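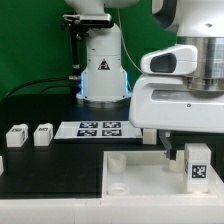 2 min read

Search Search this site Menu

Props table, Arnville workshop, October open day. Everything got laid out on the black tabletop, which marks if you so much as look at it, so wipe it down after please. The flat white board with the four square markers, two by two, is the one people kept asking me about. Rukhsana Abbasi did the printing, took two goes to get the blacks dark enough. Matt paper next time, the glossy stuff was a pain. Green backdrop is staying up for now, Tipene Henare wants it for his own shots.

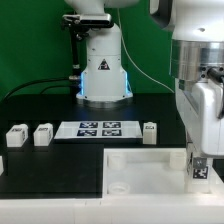 Small white blocks next. Dark printed label on each, same look as the board. Labels are cut by hand so dont expect perfect corners. Daryna Hrynyshyn sanded the edges, very patiently, and has asked for them not to be kept in a coat pocket.

Spare labels in the drawer marked Casamau, board goes back flat on the top shelf, never on its end. Sizes and paper weights to folow when Haris Magsi finds the notebook.

80 shares
2 comments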